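How to Patch a Hole in Drywall So It Stays Patched

If I could talk you into just one thing before you start, it would be to slow down. Most of the bad patches I've seen (and I've made plenty of them myself, mostly in our first house in Kavley) came from somebody trying to get the whole job done between lunch and dinner. The work itself is easy enough. Most of it is waiting for mud to dry, and you can do other things while you wait.

I'm talking here about holes bigger than a nail pop and smaller than a dinner plate, the kind a doorknob makes. Anything bigger and you're better off cutting back to the studs and putting in a proper piece of board, which I'll get to on another page one of these days.

What you'll need: a scrap of drywall the same thickness as your wall, a keyhole saw, a piece of 1x3 a bit longer than the hole, drywall screws, paper tape, joint compound, a 6-inch knife and a 10-inch knife, and some sandpaper. I use the Lappalainen knives because my old ones rusted, but any knife with a straight edge and a little flex will do.

Start by squaring up the hole. Draw a neat rectangle around the damage and cut it out with the keyhole saw, and go gently, especially near outlets and switches. If you feel the saw hit something, stop and have a look with a flashlight.

Slip the 1x3 inside the wall so it runs across the back of the opening, hold it tight against the drywall, and put a screw through the wall into each end. Then cut your scrap a hair smaller than the opening, set it in place and screw it to the wood. Sink the heads just below the paper – if you tear through the paper, back the screw out and put another one next to it.

Now for the mud. Spread a thin coat over the seams with the 6-inch knife, press the tape into it, and pull the knife along to squeeze out the extra. You want the tape flat, with no bubbles and no dry spots underneath. Then leave it alone until it's dry all the way through. I like to start on a Thursday evening and let that first coat sit overnight.

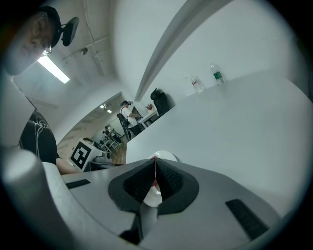 The second coat goes on with the 10-inch knife, and it should reach a few inches past the tape on every side. Feather the edges by leaning a little harder on the outside of the knife. It'll look too wide and you'll worry you've made a mess of the wall, but a wide, thin patch disappears under paint and a narrow, thick one never does. When it's dry, knock down any ridges and put on a third coat, thinner still.

For sanding, start with 80 grit only if you left big lumps, and switch to something finer well before you reach the edges. Wear a dust mask and close the door to the rest of the house.

Wipe off the dust with a barely damp sponge, let it dry, and prime the patch before you paint. Please don't skip the primer! Bare joint compound soaks up paint differently from the wall next to it, and you'll see a dull square every time the sun comes in.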